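Council Keeps Its Opening Prayer, Shortens It, and Pleases No One

The town council of Baltdale voted on Sunday afternoon to keep the prayer that opens its meetings, provided that it lasts no longer than 57 seconds. The figure was reached by bargaining. One side wanted a full minute, the other wanted silence, and three seconds is apparently what silence was worth.

The vote was 4 to 3, and it followed a debate that ran for most of the afternoon, during which a good many people who say they have no time for religion gave it a great deal of theirs. 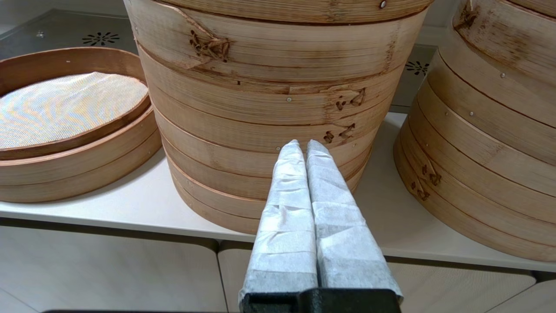
The quarrel began in February, when a visiting minister from the Molefe Road chapel was asked to say a few words before the budget session. He said more than a few. He prayed for the roads, the schools, the sick, the parking situation behind the library and, by name, for two members of the council who were facing reelection and one who was not. The one who was not took it badly.

A petition against the prayer collected 600 signatures. A petition in favor collected 66, but its organizers pointed out that theirs had been passed around after a single service and that the coffee had run out early.

Lindiwe Pillay, who wrote the compromise, is a churchgoer herself and had expected to be thanked by at least one side. "I've had letters from believers telling me I'm muzzling God, and letters from the other camp telling me I've brought back the Inquisition," she said after the vote. "They use the same green ink."

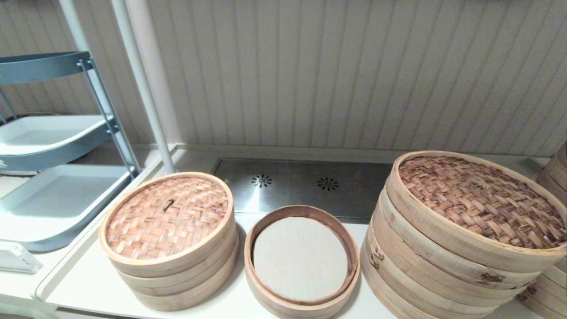
Under the new rule, the opening words will rotate among the town's congregations and any group of residents with a settled outlook on life, a phrase that took up a good part of the debate. Venby Humanists have already put their name down, as have the Quakers, who asked whether they could have their 57 seconds without saying anything and were told yes, with visible relief. Food is also covered. The reception before each session may continue, but blessings over it are now a private matter, so whoever lines up the bamboo steamers on the counter may say grace over them, quietly, and the clerk will not write it down.

Timing will be kept by the clerk, using the same small bell that stops residents at the public microphone. An amendment to exempt the Lord's Prayer, which its sponsor said could be done in under thirty seconds "by anyone raised properly," was withdrawn when he was invited to demonstrate.

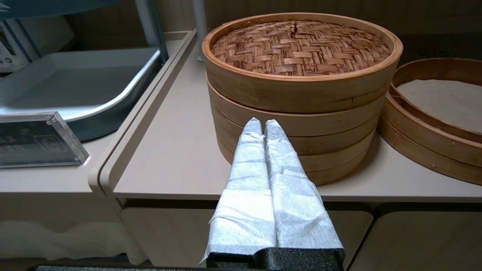

A stacked bamboo steamer with its woven lid on.

Opponents have promised to appeal. The Fidier Society, which campaigns for a strict wall between pulpit and podium, called the rule "a wall with a cat flap." The chapel's own statement ran well past 57 seconds when read aloud and ended with a prayer for the council, no names this time. 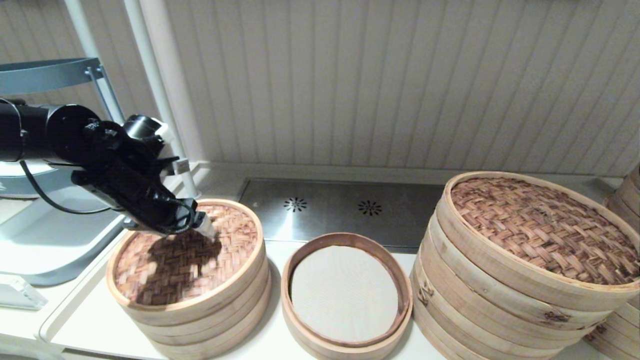 The first prayer under the rule falls at next month's meeting, and the draw for who gives it went to the Methodists – who have asked for a rehearsal. Pillay has said she will attend, and that she plans to sit at the back. She would like the argument to cool off before then, though she isn't counting on it. A round woven top keeps the steam in a stack of bamboo steamers well enough, she said, and she wishes someone made one to fit the council. The next item on the agenda is whether the Christmas lights should be called that.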